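When the kitchen arm lets go of things

We've been using a Bitley arm on the counter at Rendcombe since October, mostly for fetching and putting away, and I've grown terribly fond of it. But it did give us a fright, and I thought I'd pass along what we learned while it's fresh in my mind (and while I still flinch at the sound of a plate).

The trouble was the grip. Every so often the fingers would slacken for a moment in the middle of a carry, and down came whatever they were holding. A lemon doesn't mind that. My good serving dish minded very much, and I was picking slivers out of the toaster for days! The log gave it as fault 554, a low grip reading, and it cleared itself each time, so for far too long I just swept up and carried on.

Wipe the finger pads before you do anything else. A little cooking oil is enough to make them slide, and dish soap on a barely damp cloth takes it off nicely. Power the arm down first, please, and wait until it has stopped settling.

Then practice with light things over a cutting board, play food if you have any in the house, and keep glass and knives well out of reach.
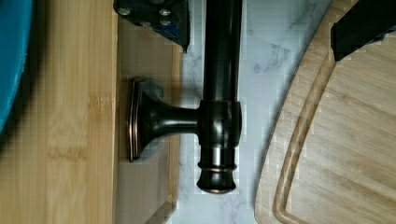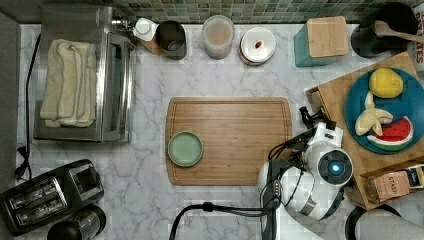
Snædís Vigfúsdóttir wrote in to say that hers dropped things even with spotless pads, and the culprit was a cable pulling tight whenever the arm stretched to the far side of the counter. She gave it more slack, clipped it well away from the elbow, and hasn't had a drop in 2,000 carries.

So do check your cables too, all the way along, with the arm stretched out as far as it goes and the power off. If the fault comes back after that, stop using the arm until the gripper has been looked at. Our new pads cost 90 dollars, and I've spent more than that on dishes.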